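Keying notes for the lockout padlocks

25/12/2022

Quiet day, so I am writing up the padlock notes I have been putting off since April.

The background is the isolator on the dust extractor and the one on the compressor in my shed at Gilcombe. Both are rotary isolators with a hole in the handle that takes a shackle when the handle is turned to off. For years I used a brass hardware-store padlock on whichever one I was working on. It did the job mechanically, but it had three problems: the body carried current as well as the isolator handle did, its key also opened the side gate, and anyone walking in would have seen a padlock and no explanation.

A safety lockout padlock differs from an ordinary one in a few ways that matter. The body is plastic, usually a glass-filled nylon. The colour is loud. There is space on the front for a label that says what the lock is doing there. The better ones are key retaining, meaning the key can't be withdrawn while the shackle is open, so you can't walk off with the key and leave the lock hanging undone on a hook. Security against a thief is a minor concern. Bolt cutters will go through any of them, and a site needs to be able to do that when a key is lost.

I ordered mine through Uysal, who sell them singly. Most suppliers wanted a box. The choice at ordering time is between keyed different (each lock has its own key), keyed alike (one key for a set) and master keyed (own key plus a supervisor's key). For one person in a shed keyed alike sounds convenient, and I nearly did it. I went with keyed different. If I have both isolators locked off and want to run the compressor only, I prefer that the key in my pocket opens one thing.

The label is bilingual. I can't read Chinese, but the English part is plain enough: DANGER, LOCKED OUT, DO NOT REMOVE. The red body carries a moulded number, and the number is what goes in the book. The key is a flat dimple type, with a wavy track cut along the face of the blade instead of teeth along the edge.

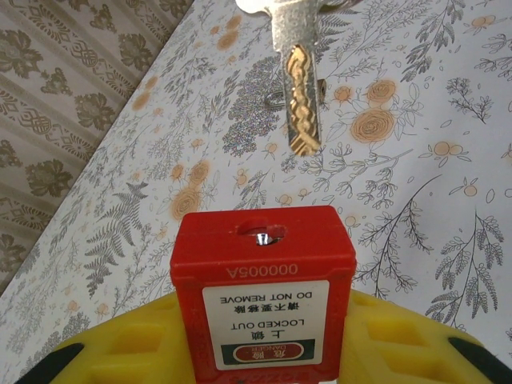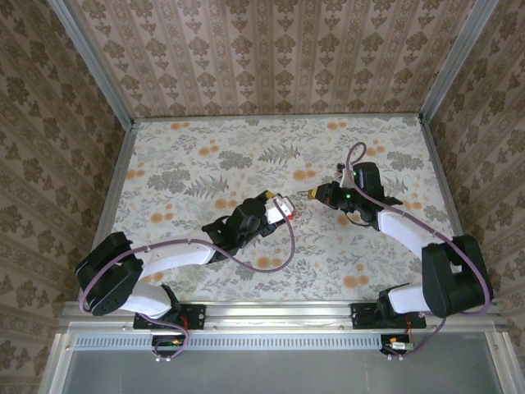
On to how the keys behave in use. With a toothed key you can feel which way is up with your thumb. With a flat key you can't, or not easily with gloves on. Some flat keys are cut the same on both faces and go in either way round. Others have one correct side and will stop a few millimetres in if you present the wrong one. It pays to find out at the bench which sort you have. Pushing hard achieves nothing except a bent key.

Alignment is the other point. The keyway on a lockout padlock is a small target, and the body hangs freely from the handle, so it swings away as you push. My method is to hold the body with the left hand, rest the tip of the key on the edge of the opening, square it up by eye, then push straight down the axis of the cylinder. If the key enters at an angle it drags on the first pins and feels gritty. People take this for dirt and reach for the oil.

Do not use oil. It collects sawdust, and in a shed with a thicknesser in it the result is a paste. I use dry graphite, one puff, then work the key in and out five or six times and wipe the blade. Firkora make a PTFE spray that is meant to do the same without the black fingers. I tried it on one lock and graphite on the other and after eight months I can't report a difference.

Key rings deserve a mention. A heavy ring pulls the key sideways in the cylinder and, over time, wears the keyway on one side. It also gets between the bow of the key and the body when you turn. I keep each lockout key on a small thin ring with nothing else except a tag, and the tag carries the lock number in engraved figures. Marker ink lasted a fortnight.

The book is an ordinary exercise book with a column for lock number, isolator, time on and time off. Since April I have made 51 entries, most of them blade changes. That is more than I expected, and I think it shows how often I used to skip the lock for a short job.

Cost, for those who asked after the previous post: I bought 2 padlocks and a lockout hasp, and the total with freight was 85 dollars. The hasp was the dearest item. It lets more than one person put a lock on the same isolator, and I have used it twice. If you work alone, leave it out.

I also looked at the Drarkon kit, which comes in a carry bag with breaker clamps, a valve cover, tags and a pack of cable ties in it, 500 of them, in one size. The breaker clamps were a poor fit on my board. The valve cover would be useful if I had a gate valve. It's a reasonable kit for a tradesperson who meets different gear every week, and poor value for fixed equipment you can measure beforehand.

Measure the hole in the isolator handle before ordering. Mine take a 6 mm shackle with very little slack, and a thicker one will not pass. Measure the clearance behind the handle as well. On the compressor the body of the padlock fouls the conduit unless the shackle goes in from the left, a thing I found out after the order had arrived. A longer shackle would have cured it, at the price of more swing.

Spare keys: each lock came with one key. A second key can be ordered against the lock number, and I have not done so. The usual rule on sites is one lock, one key, one person, and a lost key means the lock gets cut off and written up. I have kept to that. The bolt cutters are in the house, on the top shelf of the laundry cupboard, which is far enough away that I will look for the key properly first.

Next job is a proper hook for the locks beside the board.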